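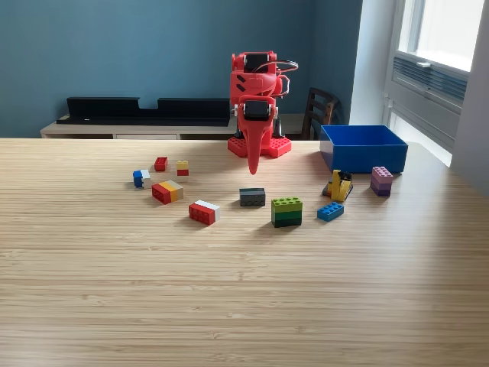
Toy bricks and the red arm, light wooden table.

Home Docs Data Changelog Issues Contact

Fagerlund fee logs, data card

Transaction fee records from the Evine testnet. One row per transaction, plain CSV, one file per day. Collected with Brikorness, our block reader. Maintained by Puspita Pasaribu.

Status

Usable, still rough. Column names are frozen, file names are not. If you script against the folder layout, pin a release.

What's in it

376 daily files. Each row has block height, tx hash, fee offered, fee paid, gas limit, gas used, and seconds spent in the mempool. Fees are in the smallest unit of the testnet token, stored as strings. Don't let your spreadsheet turn them into floats, it will eat the last digits and you won't get a warning.

Mempool time comes from our own node's clock. Blank means we first saw the transaction in a block. Blank is not zero! Had two bug reports on this already.

What's not in it

- contract source or decoded call data
- failed transactions before March (reader skipped them, fixed now)
- any mainnet data
- address labels. Please don't ask for these

Known gaps

33 files are partial. Listed in gaps.txt with start and end block. Most are node restarts, a few are the disk filling up. We did not backfill mempool times for those, only the on-chain columns.

There was also a reorg eight blocks deep that the old reader wrote out twice. Both versions are still in the raw folder, the clean folder has the final one only. Dedupe on tx hash plus block hash if you work from raw.

Getting started

Grab the clean folder, run the checksum script, then load with whatever you like. The loader in tools/ works but is slow, almost 40 minutes for the whole set on my laptop. Use the day filter while your testing things.

Esa, the small plotting helper that used to live here, has its own repo now. Old import paths are gone.

Intended use

Fee estimator testing, mempool waiting time models, teaching. Testnet tokens are free, so people overpay wildly and spam in bursts - don't read the fee levels as real prices. Ordering of transactions inside a block is more trustworthy than the amounts, though one block producer sorts by arrival and ignores fees completely.

Privacy

Addresses are hashed with a salt we threw away. Tx hashes are left as is, so anyone can look the sender up on a block explorer. Treat the hashing as a convienence, nothing more.

License

Data CC BY 4.0, code MIT. Cite as "Fagerlund fee logs" plus the release tag.

Last edited 25 Apr 2026. Corrections by pull request please, one fix per request. Include the block height.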